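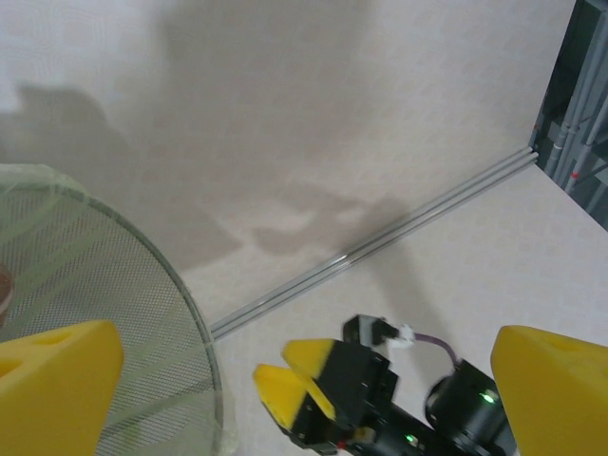
Mesh Strainers: Frequently Asked Questions

Which strainers does this page cover?
All round mesh strainers sold in the Bullurness kitchen shop, including the Cillis and Kamard lines. Colanders with punched holes have their own page.

What is a fine mesh good for?
Rinsing rice, quinoa and lentils, sifting flour, and catching seeds when you strain juice or sauce. For pasta, a coarse mesh drains faster.

Can I leave fruit or vegetables in the strainer?
Yes, for as long as they need to drain. Set it over a bowl or in the sink. Don't store food in it overnight – the weave marks soft skins.

How do I clean it?
Rinse it right after use, from the outside in, so that trapped bits are pushed back out the way they came. For starch or dried pulp, soak it in warm soapy water and go over it with a soft brush. Steel wool will snag the mesh.

Is it dishwasher safe?
Cillis strainers go on the top rack. Kamard strainers are hand wash only.

Can I pour boiling water through it?
Check the label on the handle or rim. Colored mesh is often nylon, and ratings differ from one model to another. If the label is gone, let the water cool first.

The mesh has come away from the rim. Can it be fixed?
No. We don't sell replacement mesh. If you bought the strainer in the last 2 years, send us the order number and we will replace it.

Do you sell spares for the Rutherford stand?
Feet and clips only. Ask for part 483.

Who do I contact about a return?
Bevan Goodwin handles returns and exchanges. Use the contact form and put "strainer" in the subject line. Messages sent after 4 p.m. are answered the next working day.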